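Fiction > Short Stories > The Holtutura Inquiry

Print this story | E-mail to a friend

The planning service at Holtutura stopped issuing motion commands at 2 a.m. on Friday. The arms on the sorting line completed the paths already held in their buffers and came to rest. No fault was reported. The log recorded 666 requests, each answered with the same word: WAIT.

Ms. Dymphna Ó Flaithearta, Director of Operations, assigned the matter to Mr. Darragh Mulcahy of the Software Section. He was instructed to determine the cause and to report in writing before the morning shift.

Mr. Mulcahy first examined the perception module, known to staff as Ora. It was supplying object positions at the required rate. He then examined the planner, Cirko, which received those positions and declined to act upon them. The code had not been altered since April.

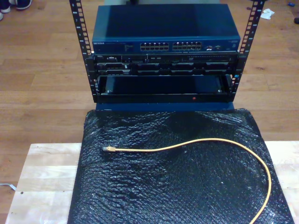

He replayed the night's traffic against a copy of the planner, with the arms disengaged. The copy issued commands for 18 minutes and then stopped. When the replay was repeated, it stopped at the same request.

"It is obeying a rule," said Ms. Rukhsana Arain, who had been called in to witness the test. "You will want to know whose."

The rule was found in a configuration file bearing the name Ó Dálaigh. It directed the planner to wait whenever Ora reported a person within reach of an arm, at any level of confidence. Mr. Mulcahy opened the perception record for the hour in question. A person had been reported beside the ninth station, with a confidence of 9 percent. The report had been renewed at every cycle since.

The door register showed that no one had entered the hall that night.

Ms. Ó Flaithearta asked whether the threshold could be raised. Mr. Mulcahy replied that the change would require one line and her signature. He placed the form before her.

She read the name in the file again. Mr. Ó Dálaigh had worked at the ninth station until his death.

"Leave the rule in force," she said, and returned the form unsigned. "Have someone go down and look."

Mr. Mulcahy took his coat and a lamp. On the monitor, the planner continued to wait.

This site uses cookies to remember your reading preferences. Accept | Manage settings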